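Notes from a conversation with Zoriana Yurchenko, 1/20/26

Zoriana Yurchenko has handled breakage claims for Skoryk, a mail-order seller of stoneware and porcelain, for six years. Before that she worked in the glaze room at Girnuvari, the pottery that still supplies most of its cups and bowls. The interview took place at the Drunilstead warehouse and dealt mainly with how ceramics fail in the mail, and what a small shipper can do to lower the rate.

Skoryk sent out 3,650 parcels last year. Of these, 371 led to a damage claim. Yurchenko does not regard the figure as acceptable, but she objects to the way it is usually read.

"A claim is a parcel, and a parcel can hold one cup or eight," she said. "If one handle comes off, the whole parcel goes in the column. I would like to see pieces broken over pieces shipped. We only started recording that in January."
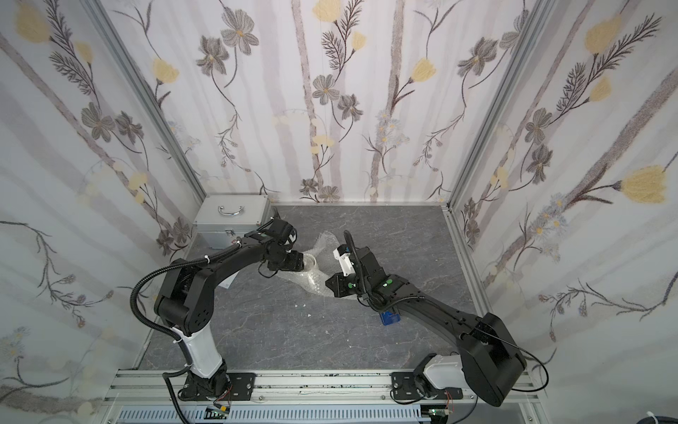 ## Where the damage starts

Most buyers assume that a broken cup was dropped. Yurchenko sorts claims by the shape of the break, and in her files a single hard drop is the smaller group. The larger one is contact damage: two pieces in the same box, touching through too little padding, over several hundred miles of vibration.

"You get a chip at the rim or a short crack from the foot ring," she said. "The box looks perfect. The customer is angry with us and the carrier declines the claim, and on the evidence I can't fault the carrier."

Handles are a separate problem. A pulled handle joins the body at two points, and any load on the outer curve is passed to both joints. She asks packers to fill the inside of the handle first, with a twist of tissue, and only then to wrap the body. Bubble wrap pulled tight across an open handle makes the load worse. The bubbles should face inward on smooth glazes. On matte glazes she puts a sheet of plain tissue underneath, because the plastic can leave ring marks if the parcel sits in a hot truck.

Her rule for the outer box is two inches of fill on every side, measured after the box has been closed and shaken - "people measure it before, when the fill is still fluffy."

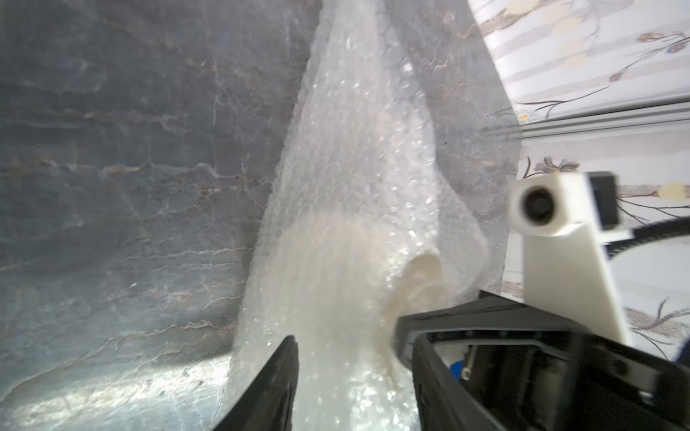 Lirkeo, the fulfillment contractor for large orders, takes a different position on fill. In its view two inches is wasteful for a single cup, and a tight molded pulp insert in a smaller carton gives the same protection at a lower shipping weight. Yurchenko accepts the point for standard shapes. Her reservation is that an insert is cut for one diameter, and hand-thrown cups from the same batch can differ by an eighth of an inch. A cup that is slightly small for its insert moves, and then the insert does nothing.

## Cost

The insert has a minimum order of 4,000 units per size. Skoryk lists nine cup shapes. For the two best sellers the order makes sense, and she has asked for a quote. For the rest the company will stay with wrap and paper.

She has also changed the claim form. It used to ask for a description of the damage. It now asks for the broken pieces to be laid out next to the packing, and for the position of each piece in the box if the buyer remembers it. Response rates fell slightly. The answers became usable.

"Before, I had pages of 'arrived smashed,'" she said. "I can't change a packing method on the strength of 'arrived smashed.'"

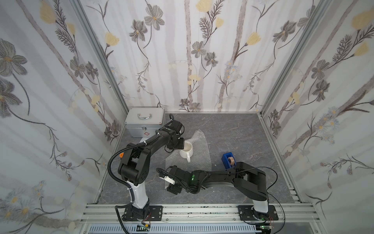
One repeat buyer, writing in response to the new form, complained that it put the work on the customer and that a refund should not depend on remembering which cup was on the left. Yurchenko replied that it does not. The position field is optional and refunds are paid without it. She has since moved that sentence to the top of the form, in bold.

The next review of the packing sheet is set for the spring, once there are enough per-piece records to compare cups with bowls.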